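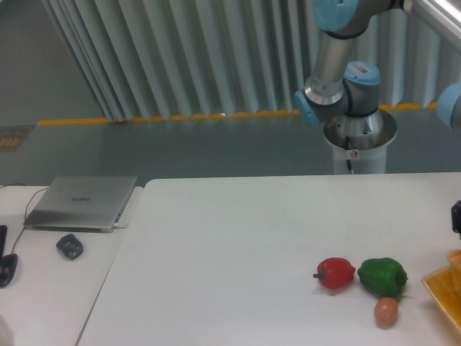 Second year on the allotment at Lurnuncombe and I've finally kept proper notes on the peppers. Putting them here before I lose the notebook. Thread.

Sowed 40 seeds in February on the bedroom windowsill. 26 came up. The old packet from the back of the drawer did very badly, so I've thrown the rest of it away.

Potted on in late March. I gave some to my sister and lost a few to slugs the first night they were outside, which was my own fault for putting the trays on the ground. 13 made it into the greenhouse.

On colour, as I get asked this every year: most green peppers are red ones picked early. Leave them on the plant and they turn. Mine took weeks longer than I wanted and the plant more or less stops making new fruit while it waits.

So now I pick the first few green from each plant and leave the later ones to go red. Suha Obeidat two plots down does it the other way round and gets fewer but sweeter. We've agreed to disagree.

Feeding: tomato feed once a week from first flowers. I tried twice a week on two plants and got a lot of leaf and not much else.

Watering matters more. I missed a long weekend in July and had blossom end rot on the next lot of fruit — brown sunken patch at the bottom. You can cut it off and eat the rest.

Greenfly arrived in May. I squashed them by hand every evening until the ladybirds turned up. Boring, but it kept on top of them.

Cooking: the green ones go in with eggs on a Sunday. Fry the pepper slowly first, longer than you think, then the eggs on top with the lid on. Red ones get roasted whole and skinned.

They freeze fine sliced raw. Spread them on a tray first or you'll get one solid lump. I do 200g bags, enough for two of us.

Next year: fewer plants, bigger pots, and canes in from the start. Three of them fell over in August with the weight.

Chillies are a separate thread. Those went badly.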